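Guest Room Table Tidying - Data Card

Version note: December 1, 2019. Replaces the draft from October, which covered bathrooms only.
Maintainer: Buppha Boonchu
Part of: Mukavo room care collection

Summary

This folder covers the small work done at the table in a guest room: emptying ashtrays, wiping out dishes, clearing cups and paper, and setting the table back to its standard layout. The rooms are at the Melcombe, a guesthouse in Cunthorpe that still has smoking rooms on one floor. Bed making and floor cleaning are in their own folders and are only mentioned here where they affect the order of work.

The folder holds 80 clips and 1,000 stills taken from them. Each clip comes with a short text file that says which task was being done and which objects were handled. The text files were written by people who know the rooms, and they use the house names for things. A list of those names is further down.

What the task looks like

Most table work in these rooms is done standing up, with the table in front of the person and the bin on the floor. One hand usually steadies or rests on the table and the other does the handling. Ashtrays come in two kinds, glass and steel, and both turn up with small steel bowls and dishes. Ash is light and gets everywhere, so anything that has been near an ashtray is checked on the inside before it goes back into use.
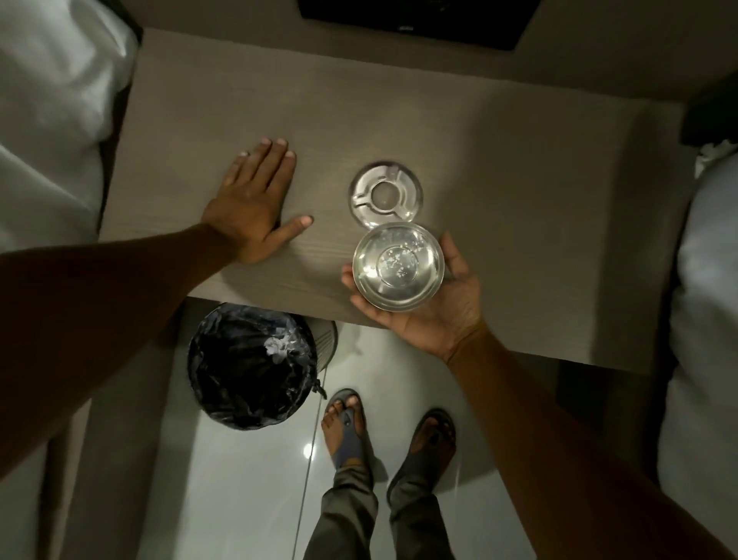 Glass ashtray on the table, small steel bowl with white flecks inside.

The bowl is the sort of case that needs a careful label. Flecks on polished steel are hard to tell from reflections in a small still, and the first round of labels marked several bowls as clean that were not. If you are adding labels, open the still at full size and look at the bottom and the sloped wall separately. Use "debris" when you can see bits but can't say what they are. Use "ash" only when the clip shows it coming from an ashtray.

Object names

glass ashtray - round, clear, shallow, with three notches in the rim
steel ashtray - round, with a raised rim and a well in the middle
steel bowl - small, with sloped sides and a flat bottom
steel dish - shallower than the bowl, also used as a saucer
bin - any waste container standing on the floor by the table
table - the tabletop only, not the legs

Phan, the name of the supplier on the old inventory sheets, was used as a label for all steel pieces in the draft. It has been taken out everywhere. If you find it in a text file, please replace it with one of the names listed here.

Steps in a full table reset

1. Move cups, paper and bottles off the table.
2. Empty the ashtray into the bin. Tap it, don't scrape it.
3. Wipe the ashtray, starting with the well and then the notches.
4. Check bowls and dishes on the inside. Wipe or swap them.
5. Wipe the table along the grain, back to front.
6. Put the ashtray back in the center and the dish beside it.
7. Look at the bed. If ash has landed on the sheets, make a note for the bed folder.

Not every clip has all 7 steps. Many start partway through or stop early, and the steps are sometimes done in a different order. The text file gives the step numbers that apply.
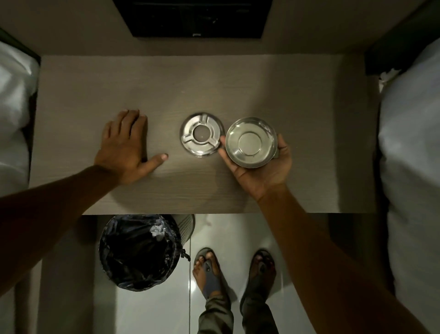

Steel pieces are the ones most often mixed up in the labels. The names "bowl", "dish" and "ashtray" were all used for the same object at one point, mainly in stills taken from straight overhead, where depth is hard to judge. The rule now is to look for cigarette rests first. The steel ashtray has three curved notches around its inner ring, while the dish held next to it has a smooth flared rim and only a flat circular base ring in the middle. If there are no rests, it is a dish or a bowl, and then the depth decides. When you still can't tell, write "steel piece" and leave it for a second person.

Known problems

- Overhead lights reflect in steel and glass. Bright spots have been labeled as water in a few text files, and these are being corrected.
- The tabletop color varies between stills, from pale beige to a greyer brown. Don't use the color to decide which room you are looking at.
- "Left" and "right" mean the left and right of the person doing the work.
- 8 clips have no text file yet. They are in the subfolder called unlabeled.

Files

clips/ - video, one file per task
stills/ - images taken from the clips
text/ - one text file per clip
unlabeled/ - clips waiting for text
names.txt - the object list in this card, plus older names and what replaced them

Use

The folder was put together for training new room staff and for work on recognizing small household objects. It may be copied for teaching and research if this card goes with it. It should not be used to judge how fast or how well a person works. The clips were trimmed, so their lengths say nothing about how long a room takes.

Corrections

Send corrections to Buppha Boonchu with the clip name and the line of the text file that needs changing. For object names, please check names.txt first - most of the older names are already listed there. Changes go in with the next version.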